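**Ticket: hot water drops out at the kitchen tap, Plestcombe, ground floor**
Raised by: Lindsay Baxter
Assigned to: Leif Brøndum
Status: open, waiting for part
Opened: Aug 6, 2021

**Problem as reported**

Kitchen tap runs hot for a short time, then goes lukewarm and stays that way until the tap is shut off. Washroom on the same floor is fine. Started after the water was off for the meter change.

**Log**

LB – Tried it again after lunch, same thing. Cold side has good pressure. No fault code on the heater display.

LB – Keith Dunstan says the heater is a Nokavton under-sink unit, fitted last November. Manual is in the blue folder, but the pages on settings are missing.

Leif – Checked the isolating valve first. It was only half open, probably left that way after the meter change. Opened it fully and ran the tap for five minutes. Better, but it still drops off.

Leif – Took the inlet filter out. A fair bit of grit and some flakes of scale. Rinsed it and put it back. Flow is now normal. Temperature still falls after about 30 seconds.

Rogério – Had the same on the Stilluvham heater. That one was the thermostat sensor, which had slipped out of its pocket. Worth a look before ordering anything.

Leif – Sensor is seated properly. Tested the two heating elements with the power isolated. Upper one reads fine, lower one is open circuit. That fits the symptom: the top of the tank heats and the rest doesn't.

Leif – Replacement element ordered from Agyeman, with a new gasket. They quote five working days.

Tamsin – Can we keep using the tap until then?

Leif – Yes, for hand washing and rinsing cups. Use the kettle for anything that needs properly hot water. Please don't turn the heater dial up, it's set where it should be.

**To do**

- Fit new element and gasket, check for leaks
- Print the missing manual pages – Lindsay
- Label the isolating valve

**Attachments**
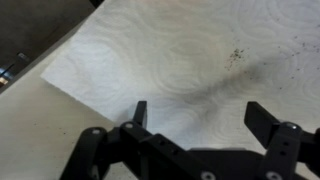
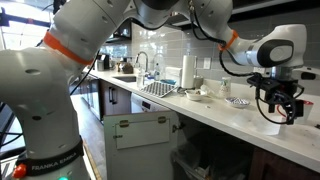
Second attachment: kitchen, white worktop.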